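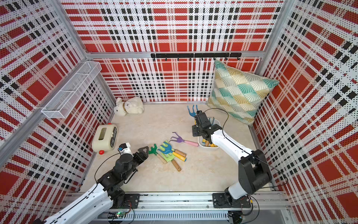 September 10, 2021

Up at 5 because the dog next door was up at 5. Made coffee and sat on the back step until it was light enough to see the beds. There was a heavy dew, and the squash leaves have the white powder on them again, both plants this time. I cut off the worst leaves and put them in the trash, not the compost. The fruit underneath is fine. I'll pick what is there by the end of next week and pull the vines.

The allotment letter came yesterday and I read it properly this morning. The fee goes up to 126 for the year, due in March as usual. I don't mind the amount. I do mind that the water is still going to be shut off a month before anyone is finished with it. Last fall I carried cans from the house for the leeks and my shoulder let me know. I wrote a short reply and then left it on the counter under the fruit bowl, where it still is.

Beans

Took down the pole beans before lunch. They had gone stringy and I had been leaving them out of laziness. I kept the fat dry pods for seed and let the rest go. Shelled them at the kitchen table with the radio on. After throwing out the shriveled ones I had nearly a full jelly jar, more than I can plant in two years. The purple ones did better than the green this time, and they were on the shady side, so I don't know what to make of that.

The poles are the Wandex ones I bought when we moved in. Two have split at the bottom where they go into the ground. I sawed off the bad ends and they are now short poles. They can go to the peas.

I cut the bean plants at the soil and left the roots where they are. My father always pulled everything and had bare, clean ground by the end of September, and I still feel a bit guilty looking at stubs.

Garlic

Drove out to Śliwiński for seed garlic after lunch. It is a 20 minute drive if the crossing is open, and it was not open. Long freight train, all tank cars. They had the hardneck in, big heads, good tight skins. I bought five heads of that and two of the other kind, the one that keeps longer. They also had onion sets marked down, but they were soft and some were already sprouting, so I left them.

I stood in line behind a man buying 28 bags of mulch, one trolley load at a time. The cashier had to call for someone to check the count. I read the whole back of a packet of spinach while I waited and then bought it, so I suppose that works.

The garlic can't go in until October. It is in a paper bag on the nail in the hallway, away from the heater. I want it in the bed where the beans were, with two buckets of compost forked in first and nothing else. Last year I put it in after the potatoes and the heads were small.

The children's corner

My granddaughter comes again on Sunday and I want her patch ready. It is the strip along the fence, the one that gets sun until about three. I weeded it after I got back from the store. The radishes she sowed in the summer mostly bolted, and she had been told they could stay because she liked the flowers, so I left four standing and cleared the rest. She can sow the spinach. It is a good seed for small fingers, and it will come up before she loses interest if the weather holds.

She has grown a lot since spring and the long handles suit her better now. The little trowel is still her favorite, and the rake is what she goes to when there is any leveling to do. I'll rake the strip roughly and leave the last pass to her.

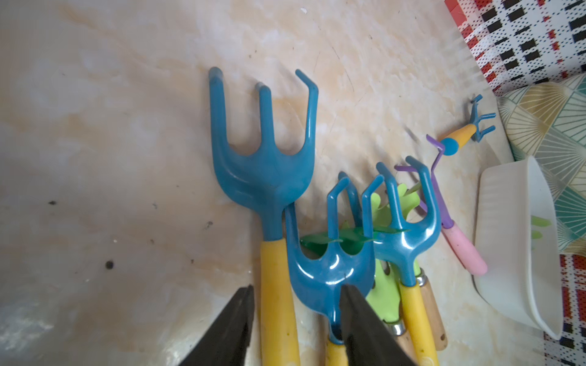 Evening

Rinsed my own tools at the outside tap and rubbed the spade with the oily rag. The big fork has a loose head again. I stood it in a bucket of water overnight the last time and it held for a month, so it is back in the bucket.

Soup for supper, from the last of the beans that were still tender, plus one squash and too much pepper. Ate it on the step. There was a smell of someone burning leaves over toward Zarkisberg, early for that.

I looked through the Vostus catalog afterward and turned down the corners on two pages, then turned one back up. I do not need another currant. The one by the shed has not earned its place yet and I said I would give it until next summer.

Rain is forecast overnight. The rain barrel is down to the last hand's width, so I moved the downspout back over it before I came in. Tomorrow: pick the tomatoes that are showing color, find the lid for the bean jar, mail the letter or tear it up.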